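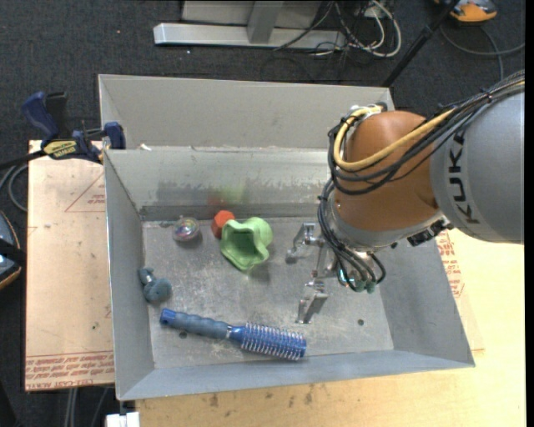

2.3 Surface wear and the cleaning of sheet metal containers

Wear in sheet metal containers has mostly been studied as a question of strength. For the kitchens, depots and sorting rooms that use them every day, the more pressing question is how wear changes the time needed to clean them. A worn surface holds residue in places where a new surface does not, and a cleaning routine written for new equipment may fall short after a few years of use. Wear is also uneven within a single container. In the open-topped bin in Figure 1, the floor is scratched, while the inner back wall has darker, uneven scuffing in streaks. We treat these two kinds of marking separately in the rest of this paper. A scratch is a narrow line with a depth that can be felt with a fingernail. A scuff is a wider patch where the surface has been rubbed or stained and where no clear edge can be felt.

Figure 1. Open-topped sheet metal bin with sloping sides and a flat floor.

The survey covered 131 containers at two sites, a produce depot in Skitgate and a shared kitchen in Plindano. All were rectangular and made of uncoated sheet metal. Containers with a painted or enameled inner surface were left out, as were those with visible dents deeper than a few millimeters. Each site kept its own purchase records, and we used these to assign an age to each container. Where the records were missing, the container was kept in the wear survey but dropped from any comparison by age.

Each inner surface was divided into five areas: the floor and the four walls. Two raters scored every area for scratches and for scuffs on a scale from zero to four, working separately and under the same work light. When the two scores differed by one point, the mean was used. When they differed by more, the raters looked at the area again together and agreed on a score. Most of the larger differences were for scuffs, which are harder to judge when a surface has dried with water marks on it. After the first day in Plindano we asked that all containers be wiped with a dry cloth before scoring, and the ones already scored were done again.

Floors had higher scratch scores than walls at both sites. This was expected, as goods are slid and scooped along the floor. Scuff scores followed a different pattern. They were highest on whichever wall faced away from the worker during unloading, and in Skitgate this held even for containers that had been turned around at some point in the year. The depot staff told us that items are pushed toward the far wall to free up room at the near side. We did not observe enough unloading to confirm this, and the kitchen in Plindano had no fixed working side for most of its containers.

Cleaning time was measured on a smaller set. A fixed amount of starch paste was spread on the floor and lower walls, left for 90 minutes, and removed with a nylon brush and warm water. The worker stopped when a white cloth came away clean from all five areas. Containers with high scratch scores on the floor took longer to reach this point than those with low scores. Scuff scores made little difference once scratches were taken into account. A heavily scuffed wall may look dirty and still pass the cloth test on the first try, which has some bearing on how inspections are done by eye.

Corners and folded seams were a separate problem. Residue stayed in the seams of new and old containers alike, and in several cases a seam was the last place to come clean. Holes and fixings in the floor had a similar effect, though too few containers in the cleaning set had them to allow a test. We recorded their position and left them out of the analysis.

The Kotian procedure, in use at both sites, calls for a container to be replaced or resurfaced after 200 wash cycles. Our results give only partial support for a fixed count. Some containers well past that number had low scratch scores, and a few that were nearly new had high ones – mainly those used for root vegetables, which often arrive with grit on them. A short check of the floor at each monthly inspection would catch these cases earlier. The cost is small, and the Skitgate depot added the check to its inspection sheet in March.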